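Work With Us > Facilities > Openings

Come run the boilers (and the lights, and the ice rink) at Kullstead with me
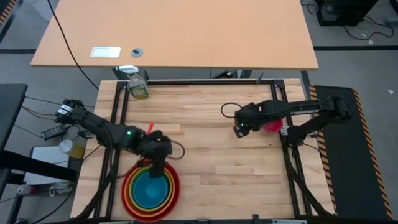 Zuzana Kopecký

I've been looking after the buildings for the Kullstead school district for long enough that I know which classroom on the north side of Emham Middle will call me first when it gets cold. It's 31, every year. I love this job, and I need a second person to do it with me, so let me tell you what it is.

The title is Energy and Controls Technician. We have 1810 students, a high school, a middle school, two elementaries and a small indoor rink the town shares with us in the evenings. You'd spend most of your week in mechanical rooms and up ladders, and the rest of it at a screen looking at why the gym air handler ran all night again (it's usually a schedule somebody overrode for a dance and never put back).

Right now we're in the middle of swapping out the old lights. We've done the high school and the rink, and we have 278 fixtures left, nearly all of them at Emham. The new ones dim on their own when there's enough daylight, and the sensors need some patience to set up. After that comes the big one: getting the boilers and the rooftop units onto the same control system, so I can stop driving across town at 5 a.m. to check a single temperature!

What I'm hoping you have: a couple of years in building maintenance, HVAC or electrical work, a driver's license, and enough comfort with a computer to read a trend graph. If you've used Pfister controllers, great, that's what we run. If you haven't, I'll teach you. I came here from a bakery supply warehouse and learned them from a binder.

You don't need a degree. You do need to be okay talking to teachers, coaches and the occasional upset parent at a hockey game, and you need to write down what you changed. I'm picky about that last one.

The job is full time, year round, with the regular district health plan and the state pension. Hours are 6:30 to 3 most days. We trade off being on call in the winter, and on-call weeks pay extra. There's a yearly training budget too, and your first course would be the Nustolen operator class, which I took myself and liked a lot (bring a sweater, their classroom is freezing).

To apply, send a resume and a short note to the facilities office at the high school. In the note, tell me about one thing in a building that you fixed and how you found the problem. Half a page is plenty. We're reading applications through June and I'd like you here before school starts.

Interviews are with me and Alžběta Jurčo from the business office, and then we walk the high school together, so wear real shoes.

Filed under: Jobs, Buildings & Grounds, Energy

3 comments

rinkdad_tom
Does the on-call part include the rink compressor or just the schools?

Zuzana Kopecký
Rink too, but only the building side. The compressor has its own service contract.

Marcy L.
Would you take someone part time until August? I'm finishing an HVAC certificate and this sounds perfect for me.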